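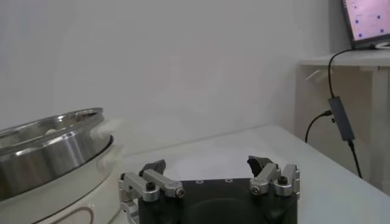
The Second Life of the Steamed Bun

By the time the bakery on the corner of Ullov Street raises its shutters, the first batch has already gone. Most of it leaves by the side door in paper sacks, bound for two office canteens and a school. The rest goes into the window, where it sells to people on their way to the bus.

Ten years ago there was one place in Skolico to buy a steamed bun, and it was a restaurant that made them only on weekends. Now they are sold at the train station, at the swimming pool and at the counter of a gas station on the road out of town. The supermarket has a freezer door given over to them. A food that many people here had never tasted has become an ordinary breakfast.

Part of the reason is price. A plain pork bun costs less than a sandwich and fills you up for longer. Flour, yeast, sugar and water make up the dough, and the filling can be small. Bakeries like them for another reason. A steamer takes up less floor than an oven, uses less power and can be put almost anywhere with an outlet and a drain. Several of the newer shops opened in rooms that could never have held a proper bakery, including a former key cutter's with 50 square feet behind the counter.

The dough is simple but it does not forgive much. It should be softer than bread dough and smoother. Most bakers here use a low-protein flour, close to what is sold for cakes, which gives the white, tight crumb that customers expect. All-purpose flour works and makes a chewier bun with a slightly yellow tint. Bread flour makes a bun that shrinks as it cools.

Kneading goes on until the surface has no bumps. Any roughness on the dough shows up on the finished bun, only larger. After the first rise the air is pressed out, the dough is cut and rolled into rounds, and the edges are made thinner than the middle so that the pleats do not pile up into a hard knot on top.

Then comes the second rise, and this is where home cooks and new shops lose the most buns. Too short, and they come out dense. Too long, and they spread and wrinkle. A baker at Georgiou, a family bread shop that added buns to its range in April, judges it by weight in the hand. A bun that is ready feels lighter than it looks. The shop threw away most of its first week's work before the staff learned to feel the difference.

Georgiou is an unusual case. For two generations it sold nothing but loaves and sesame rings. The buns were meant as a trial, to use the slow hours after the morning bread was done. They now take up half of the front case. The pork and cabbage sells first, then the red bean, and there is a spinach and white cheese bun that regular customers either order by the dozen or complain about.

Not everyone is pleased with how fast things have moved. Older cooks grumble that shop buns have grown too sweet and too large. The freezer kind gets the harshest words. Grilix, the company that supplies most of the frozen buns in the area, makes them on a line outside town and sends out 3,689 cases in a normal month. They are even in size and shape, and the filling sits exactly in the center. People who grew up on homemade ones say that is how you can tell.
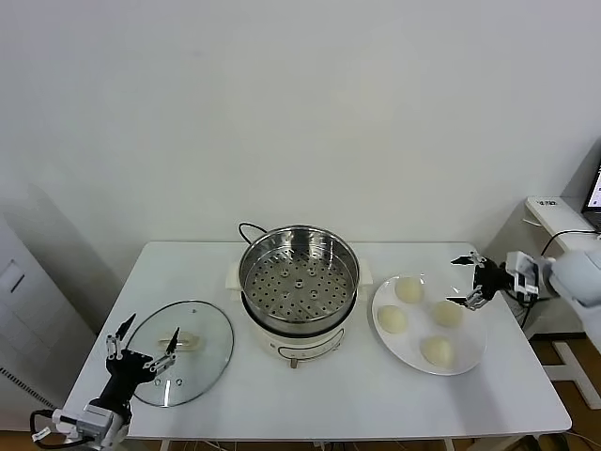

Why do steamed buns sometimes collapse when they are taken out?

The usual cause is a sudden drop in temperature. The bun is held up by hot steam and air, and if the lid comes off the moment the heat is cut, the outside cools before the inside has set. Turn off the heat, leave the lid closed for a few minutes, then open it slowly. Dough that has risen too long will also fall, and waiting will not save it.

Water dripping from the lid causes a different fault, a gray and sticky patch on top that looks undercooked. Cooks have long wrapped the lid in a dish towel to catch the drops, with the corners tied up over the handle and away from the heat. Bamboo steamers soak up much of the moisture on their own, and many people still prefer them, though they need to be dried well after each use or they turn moldy.

Squares of parchment keep the bottoms from sticking. Cabbage leaves do the same job and can be eaten afterward. Leave space between the buns, more than seems necessary, as they grow in the steam and will join together if they touch.

Leftovers keep for 2 days in the refrigerator and far longer in the freezer. They should be steamed again to reheat. A microwave will do it with a damp paper towel over the top, but the bun has to be eaten right away, before it goes tough. At Georgiou the day-old ones are sliced and fried in butter for the staff, with a little salt, and lately customers have been asking to buy those too.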